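Home | Guides | Stovasier lamp | Contact

4. Setting the brightness

4.1 Put the lamp on a flat table and connect the cable.
4.2 Turn the dial slowly to the right, up to level 5.
4.3 Wait until the light is steady, then choose your level.

Note: at the highest level a pale background becomes almost fully white and small details are lost. For reading, level 2 is enough.

Caution: do not look directly into the lamp. Keep paper away from the shade.
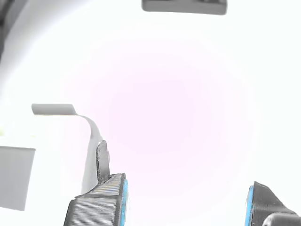

4.4 Switch off the lamp before you move it.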